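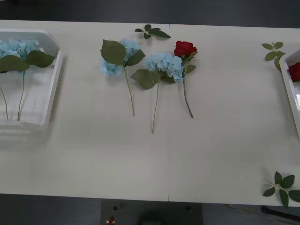
How long does the glycerin batch need before the leaves can come out? Six days for thin leaves at room temperature, longer for anything leathery.

April 3, 2020

Pulled batch 52 this morning. Mix was one part glycerin to two parts hot water, same as the last run, with a few drops of soap. Eucalyptus took it up well and bends without cracking. Salal is still stiff along the midrib, so it went back in. Marked the jar lid.

Beech from the Ralaswood order was a loss. It was cut too early and the tips had gone limp before they got any height of solution in them. Told Rukhsana Cheema we should hold off on beech until June, when the new growth has firmed up. She agrees and will move the order.

Silica gel: dried the two open tubs in the oven at 250 F, stirring every half hour, until the indicator beads turned back to blue. Weighed 401 g into the small tub afterward. The fine grade from Ciker packs between petals better than the Isex stuff, which left dents in the ranunculus. Use up the Isex on seed heads and don't reorder.

Hydrangea notes. The heads cut young wilted in silica and came out papery at the edges. Older heads that already feel a bit dry to the touch do better standing in an inch of water and left to drink it down. Strip the leaves first, they go brown and spot the petals. Blue holds if the room is kept dark. The stems by the window faded to gray last year.

Shiferaw wants 135 stems for the hall display, mixed, no dyed material. We have nearly half of that on the rack now. Statice and larkspur are ready to box. Strawflower needs wiring before the heads open any further, so that comes first tomorrow.

Rack: top bar is sagging on the left. Bunches up there should be smaller, with rubber bands and not string, as the stems shrink and string lets them drop.

To do
- top up salal jar, check midribs again
- wire strawflower
- new lid for the small silica tub, the old one doesn't seal
- cover the window
- ask Rukhsana what box size Shiferaw can take at the side door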